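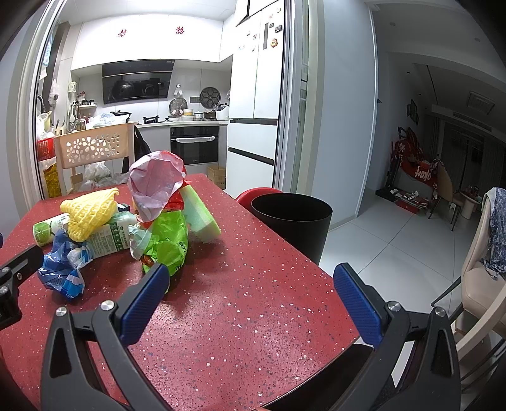 Stisismont 2 Broadcast Recorder
by Prestemdale

$825
In stock. Orders placed before noon on Wednesday go out that afternoon.

Television has a way of going missing. An episode is up on Monday, somebody's lawyer has lunch, and by the weekend there's a gray square with an apology in it. The Stisismont 2 is a rack-mount recorder for people whose job is to know what was on: newsrooms, media desks, journalism schools, press offices with long memories.

It takes up to 21 over-the-air or cable channels at once and writes them to its own drives, with captions, program data and a running time code. Nothing goes to a server we own. If we fold tomorrow, your recordings won't notice.

What it does

Records around the clock and keeps 54 days at the standard setting before writing over the oldest material. Anything you flag stays until you unflag it, including the segment you flagged at 2 a.m. and can't explain.

Searches captions by word or phrase. Captions are typed by humans and machines in a hurry, so search for the senator's name three ways.

Exports clips with channel, air time and a checksum printed in a side file. Editors like this. So do the people threatening to sue the editors.

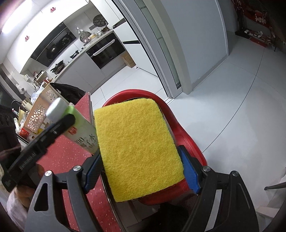
Yellow scouring sponge, upright, with darker backing.

What it doesn't do

It doesn't record subscription streaming services. We get asked every week and the answer remains no, in the same tone. It doesn't skip ads either, as half our customers are there for the ads.

It doesn't transcribe speech. If a channel airs without captions, you'll have to watch it, as our ancestors did.

In the box

Recorder, rails and screws for a standard rack, power cord, antenna adapter, printed manual. The manual was written by Aravind Rao, who designed the tuner board and has opinions about cable. Chapter 4 is mostly opinions. The Grusberg remote panel is sold separately and fits both the old model and this one.

Upgrading from the first Stisismont

Flagged clips move over by network cable. Start it before you go home. The old unit's fan noise does not transfer, though several customers have written in to say they miss it.

Support

Two years, parts and labor. Phone support is Ravindran Pinto, weekdays, and he'll ask whether the antenna is plugged in. Please check first - he takes no pleasure in being right.

Rules on recording and reusing broadcasts vary by country. Ask your own lawyer, preferably before airing the clip.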